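My sourdough starter is now 29 days old, and I want to write down what I learned before I forget it. I began it in October, with rye flour from the Nakito shop and water from the tap. My neighbor Jarlath Mac Suibhne told me to throw half away every morning. This hurt me a little — in my family we do not throw away flour.

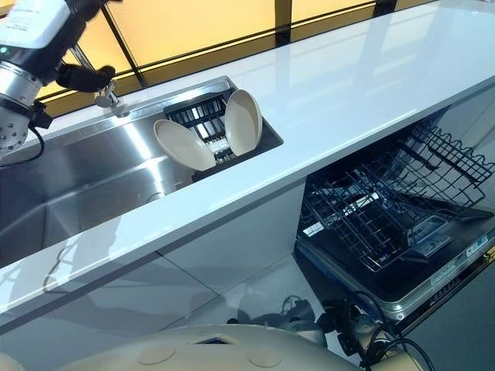
A steel sink and a short faucet.

For the first week it smelled like old cheese, and I almost gave up. Then I moved the jar to the top of the refrigerator and it became alive. Now I feed it at 20 past seven, before coffee. 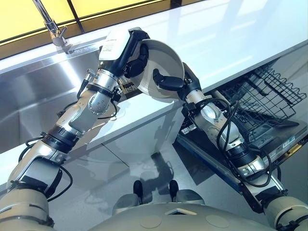
Can I use white flour for feeding?
I do it since the second week, with one spoon of rye added, and the starter rises well.

My first loaf was 588 grams and quite flat. The second one was better, but I forgot the salt. My sister ate it with a lot of butter and was polite. 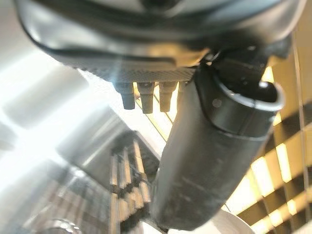 Kitchen, close up.

Next I want to try the long night rise in the cold. Jarlath says 20 hours is too much, but his bread is always a little pale, so I will try it anyway.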